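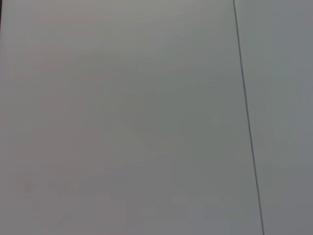 Tips for Wiping Down a Seam, Borrowed from a Robot Study

I have cleaned kitchens for years and I still got excited reading this one! A small research group called Hestider has been teaching a robot arm to wipe flat surfaces, with a camera riding at the wrist, and their write-up is full of things you can use at home with a plain cloth. The trouble spot they kept coming back to is the narrow dark line where two pale gray panels meet. Up close there is hardly anything else to look at, just smooth matte gray and that one slanting joint.

Follow the line, then do the flats

The group compared two ways of cleaning. In the first, the arm swept back and forth over everything and crossed the joint wherever it happened to. In the second (they call it Clalel, no idea how you say it) the arm found the joint, ran along it from end to end, and only then did the panels on each side. They logged 1631 wiping passes. The sweep-everything method left crumbs in the joint on 40 of the 70 test surfaces. Following the line first left crumbs on 8. I tried it on my own counter that same evening and I'm a convert.

To do it by hand, fold a damp cloth over the edge of an old plastic card and draw it toward you along the seam in one slow pull. Turn the cloth to a clean spot and do it again. Then wipe the wide side, then the narrow side, always moving away from the joint so you don't push anything back in.

Look from farther back too

Marlene Sales, who wrote the methods section, says plain gray surfaces gave the robot fits. With the camera very near, soft changes in the light could pass for smudges, so the arm would scrub a perfectly clean patch. Their fix was to take a second look from higher up before deciding. Same goes for us! If you think you see a dull spot, stand up straight and move your head before you reach for the cleaner.

Go easy on the water

The Hestider arm used a barely damp pad, wrung out twice, and I'd stick to that around any joint. For sticky stuff, lay the cloth on top for a minute and let it soften. A soft toothbrush is fine afterward, with the bristles running along the line.

Next month I'm going through their notes on drawer fronts, and there's a good bit in there about corners.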